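道具を「置く場所」から考えるということ

職場の備品や家庭の工具について書かれた文章の多くは、何を買うかの話で終わっている。どのメーカーが丈夫か、どの型が安いか、買い替えの目安は何年か。私はこの種の記事を長く読んできたし、自分でも何本か書いた。しかし最近は、道具の話の半分以上は置き場所の話だと考えている。

きっかけは引っ越しだった。四月に Ultville の古い集合住宅から、同じ町の少し狭い部屋に移った。荷造りのとき、押し入れの奥から巻き尺が5本出てきた。どれも同じような長さで、どれもまだ使える。必要なたびに見つからず、そのたびに買っていたわけである。一本あたりの値段は知れているが、五回分の買い物の手間と、五回分の「ないはずがない」という苛立ちを考えると安くはない。

巻き尺が悪いのではない。戻す場所が決まっていなかった。もっと言えば、決めたつもりの場所が、使う場所から遠かった。工具箱は玄関脇の棚の上段にあり、巻き尺を使うのはたいてい窓際か台所だった。使い終わって棚まで戻り、踏み台に乗って箱を下ろし、蓋を開けて入れる。これを毎回できる人もいるだろうが、私はできなかった。

片づけの指南書は、この問題を性格の話にしがちである。習慣をつけましょう、一日の終わりに五分だけ見直しましょう、と書いてある。間違いではないと思う。ただ、習慣で補わなければならない配置は、そもそも配置として弱い。疲れている日や急いでいる日に崩れるものを、仕組みとは呼びにくい。

戻す動作は何手か

新しい部屋では、物を置く前に手数を数えることにした。扉を開ける、引き出しを引く、蓋を取る、上に載った物をどける。それぞれを一手とする。毎日使う物は一手以内、週に何度か使う物は二手まで、季節の物はそれ以上でもかまわない。規則はこれだけである。

この基準で見ると、美しい収納の多くが失格になる。蓋つきの箱を棚に並べると見た目は整うが、棚の扉、箱の引き出し、箱の蓋で三手かかる。はさみをそこに入れれば、はさみは机の上に出たままになる。結局、机の上が散らかり、棚の箱だけが整っているという部屋ができあがる。

はさみは壁の釘に掛けた。客が来れば目に入るし、見栄えがよいとは言えない。それでも半年たった今、はさみを探した覚えがない。

机の面積は誰のものか

もう一つ、置き場所の話で見落とされやすいのが作業面である。棚や引き出しの容量は熱心に計算されるのに、机の上の空きは余り物として扱われる。空いていれば何かを置いてよいと思われている。

以前の勤め先の Civent では、共用の作業台が部署の真ん中にあった。広い台だったが、実際に使える部分はいつも隅だけだった。返却待ちの書類、誰かの梱包材、動くのかどうか分からない電卓が載っていた。使う人はまず物を脇へ寄せ、作業をし、終わると寄せた物をそのままにして帰る。次の人が今度は反対側へ寄せる。物は台の上を少しずつ移動するだけで、台からは降りない。

台を大きくすれば解決するという意見が出て、実際に大きくなった。二か月ほどで元の状態に戻った。面積を増やすと、置いてよい面積も増える。私はあのとき、台を小さくする案を出せばよかったと今でも思っている。

作業面には、使う人の物だけが、使う間だけ載っている。それが原則であるべきだ。道具が台に固定されている職場なら、その道具が占める場所は最初から差し引いて、残りを作業に使う面積と考えなければならない。カタログに書かれた天板の寸法は、その意味ではあまり役に立たない。

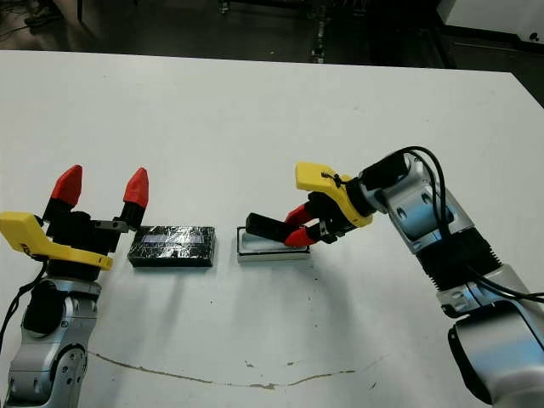

捨てることの過大評価

置き場所の話をすると、必ず「物を減らせばよい」と言われる。これには半分しか賛成できない。確かに巻き尺は5本もいらない。だが減らせば片づくというのは、残った物の戻し場所が良い場合に限られる。戻し場所が悪いまま減らしても、散らかる速度が少し落ちるだけである。

引っ越しの際、私は工具と文房具を全部床に並べた。166点あった。そのうち手放したのは26点で、思ったより少なかった。残りは使っていたのである。見つからないあいだ使えなかった物を、使わない物と勘違いしていた例もかなりあった。紙やすりや小さな六角レンチがそうで、捨てていればまた買っていたはずだ。

この区別は大事だと思う。一年使わなかった物は捨てよ、という助言がある。しかし一年使わなかった理由が「どこにあるか知らなかった」なら、その一年は判断の材料にならない。まず手の届く所に出し、それから一年待つのが順序である。面倒だが、買い直すよりは安い。

道具売り場への注文

最後に、売る側にも言いたいことがある。Gatchalian という近所の金物店は、品ぞろえの多さで知られている。店員も詳しい。ただ、商品の箱にも値札にも、どう掛けるか、どう立てるかという情報がほとんどない。柄の端に穴があるかどうかも、包装の上からは分からないことがある。

Stondov の折りたたみのこぎりを買ったときは、家に帰ってから、穴がないうえに柄が丸く、寝かせると転がることを知った。切れ味には満足している。それでも同じ値段で穴のある品があれば、私はそちらを選ぶ。使っている時間より、しまってある時間のほうがはるかに長いからだ。

包装の隅に、掛けられます、立てられます、と小さく印を付けるだけでよい。印刷の費用はいくらか増えるだろうし、それで売り上げが伸びるという根拠を私は持っていない。しかし客が家で困るのは、切る、測る、締めるといった場面よりも、そのあとで手に持った物をどこに置くかという場面である。

私の部屋では、のこぎりは200円の布袋に入れて、はさみの隣の釘に下がっている。袋の口は開けたままにしてある。

2025年10月18日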